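Progress report on the Forkside jewelry sorting work, June
To: Yvette MacDonald
Re: the Skestden grant, second payment

You asked for a plain account of where the money has gone and whether I think the rest of it is well spent. I'll give you both, and the second part is less cheerful than the application was.

## What has been done

Forkside has taken in 400 donated pieces so far. All of them have been through the first sort, where earrings, bracelets, watches and rings are split into trays. The second sort, which is pairing and checking clasps, has reached a little under half. Pricing has started on the bangles only.

We bought the trays, the tags and the thread out of the first payment, and 16 small lidded boxes from Sandhu. The boxes are fine. I would not buy the tags again. They tear at the hole, and I have retied the same bracelet three times in one afternoon.

The written plan called for sorting tables. We have done a good share of the work on beds with the covers pulled flat, and I see no case for spending the table money. A small hoop stays where you put it on a duvet. On the folding table at Forkside they rolled, and we lost two down the back of the radiator.

## Silver pieces

The application said that silver-colored items would bring in most of the income. I doubted that at the time and I doubt it more now. Very little of what we have looked at carries a mark, and "silver-colored" covers everything from decent old hoops to stuff that leaves your finger green. Until someone qualified has tested them, I am putting a flat price on the lot and I suggest the forecast be cut to match.

Hoops are the slow part. The twisted ones are the worst to match, as two that look alike in the tray can differ in thickness once you hold them side by side. Around 40 are still single. Some of those may be rings that were put in with the earrings by mistake, and we need to go back through them. 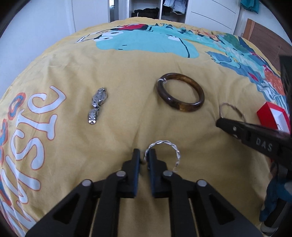
## Bangles and watches

- **Bangles.** The brown tortoiseshell-look ones, like the thick one on the yellow duvet, get picked up first by everyone who comes in. I don't know what most of them are made of. They will be sold as "brown bangle" until I do, whatever the Goro price guide says they ought to fetch.
- **Watches.** Link bracelets with small oval faces are common in the donations. We have not opened any of them. The grant included money for batteries, and I would like to hold that back and sell the watches as they come, marked untested. A battery in a dead watch is a wasted battery.
- **Necklaces.** Not started. They are in one bag and they are tangled.

## Spending and the next stage

The first payment is nearly used up, mostly on rent for the Forkside room. I said in the spring that the room was too big for this work and I still think so. If Skestden is willing, I would give up the back half and put the difference toward having the silver tested.

The plan shows the second sort done in 3 weeks. It won't be. Twice that is fair, provided no more bags arrive, and I have asked Forkside to stop taking them at the door.

Please let me know about the table money before the next rent is due.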